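Como preparar a demonstração da cozinha simulada para o dia aberto

Guia para quem vai conduzir a bancada Bilach na visita de 28 de julho de 2023.

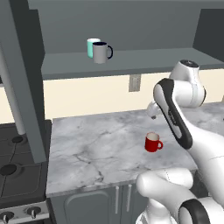
Cozinha simulada, com duas canecas na prateleira e a vermelha na bancada.

1. Ligue o computador da sala Vevville e abra a cozinha no simulador. O carregamento leva cerca de 2 minutos.

2. Confira a posição das canecas. A tarefa mostrada ao público é guardar a vermelha na prateleira, ao lado das outras. Se alguma estiver fora do lugar, reinicie a cena.

3. Receba o grupo, de no máximo dez pessoas, e explique a tarefa antes de mover o braço.

4. Faça uma execução em velocidade reduzida. Pare quando alguém tiver perguntas.

5. Convide dois visitantes a tentar com o comando manual, um de cada vez.

6. Ao terminar, grave o registro na pasta Camacho e recarregue a cena para o grupo seguinte.

Se o programa travar, feche tudo e repita o passo 1. Dúvidas sobre o comando manual devem ser encaminhadas a Noemí Quintero, na sala 9.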